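Robots on the kitting bench: your questions, my answers

By Yung-ching Tsai
2023-05-30
12 comments | 5 shares

Since I put up my post on what we're doing at Westden, my inbox has been pretty lively! A lot of you asked the same things, so I've pulled them together on one page. I work in kitting, I'm not an engineer, and I'm answering as somebody whose own job got shuffled around by all this.

What is kitting, anyway?

Picking the right small parts, putting them together in a set, and sending the set on to the folks who wire up control panels. Push buttons, switches, connectors, that kind of thing. On a busy day our section gets through 3000 parts, and before the changeover every one of them went through somebody's fingers (mine, a lot of the time).

So what do the robots do?

The boring end of it. They sort small components and get them into trays, and then a person checks the tray, adds anything fiddly and signs the sheet. We run two arms to a bench, with one person looking after the bench. They're slower than a good picker! People never believe me on that. But they don't mind doing yellow button, red button, green button all afternoon, and I mind it a great deal.

Did anyone lose their job?

No layoffs in our section. I want to be careful here though, because two people retired in December and their spots weren't filled, and I think it's fair to say that wouldn't have happened a few years back. There are 12 of us now. If you're asking whether the company will need as many pickers down the line, I'd guess it won't, and I've said so to my manager's face.

Did you have to learn programming?

Nope. We got 60 hours of training spread over the winter, paid, and most of that was showing the arms how to pick things up, plus what to do when they stop. You move them through the job, you save it, you try it again, you swear a little. The hardest part for me was learning to set out parts the way the grippers like them. I've been tossing things in trays for years and now I have to think about which way up a connector is lying!

What does a bench look like?

Plainer than you'd expect. The work surface is gray felt, with a blue tray on the left and a red one on the right, and a gripper over each. The push buttons go in the blue tray and the little mixed components go in the red one. A mouse and keyboard sit on a desk off to the side, and that's more or less my whole world between breaks.

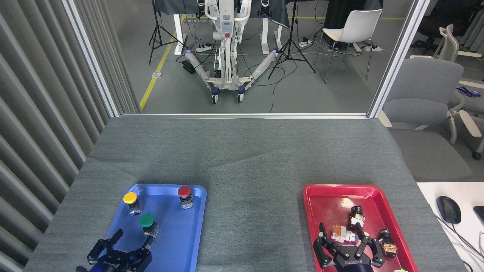

My husband's cousin Fung wrote in to say that at Birkurley they were promised the same thing, easier work and no cuts, and the part about easier work was true for one year before the targets went up. I've heard that from other readers too, and it's the thing I'd push on hardest if your place is about to do this. Get the targets in writing before the first arm is switched on. We did, and ours can't be raised without a sit-down with the section.

Is it safe to work next to them?

I feel fine about it. The arms slow way down if you lean in, and there's a stop you can hit. My own rule is hands out of the trays until they've quit moving, and sleeves rolled up.

Does your body feel any different?

Yes, and this one surprised me. My wrists are a lot better. My eyes are worse, or at least more tired, because checking is all looking. I take a five-minute break every hour now and I've started bringing proper glasses. If you're on a checking job, ask for a better lamp, they're cheap and it made a big difference to me.

Do you get paid more?

A little. There's a bench operator grade now and it came with a bump. I think it should've been bigger, but then I would.

What still has to be done by hand?

Anything bendy, anything in a sticky bag, and the Emar clips, which are tiny and slippery and make everybody miserable, machine or human. Also every rush order, so far.

Would you go back to the old way?

Some mornings, sure. I miss chatting across the table while we picked. You can't really do that when you're watching a bench each, and I've asked if we can turn a couple of them to face each other. Still waiting on an answer.

Comments

marlo_k: The bit about the eyes is so true. Same at my place, and they looked at me like I was nuts when I asked for a lamp.

Dee: Did the training hours count toward overtime? Ours didn't and there was a big fuss.

Yung-ching Tsai: @Dee they did, but only after we asked twice. Keep your own log!

panelshopguy: Slower than a good picker, ha. Sending this to my boss.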